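# Chapter 2: Doors, Frames, and Clearances

A door is one of the few parts of a house that has to move every day and still fit. This chapter covers interior doors: how to size them, how to hang them, and how to find out why one sticks.

Start with the opening. The doors used in this chapter's exercises are 810 mm wide, with a narrower 600 mm door for closets. Measure the width at the top, middle, and bottom, and work from the smallest number. Old openings are rarely square – check both diagonals before you order anything.

The gap between door and frame should be even along both sides and the top. Paint takes up part of that gap, so allow for it when you plane an edge. 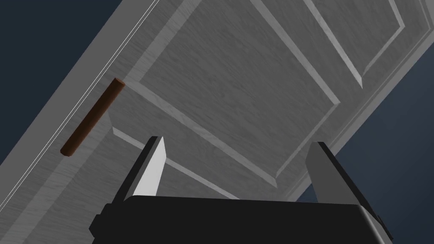
Wood also swells in damp weather. A door fitted tightly in a dry month may bind by September. Section 2 deals with hinges and how to shim them.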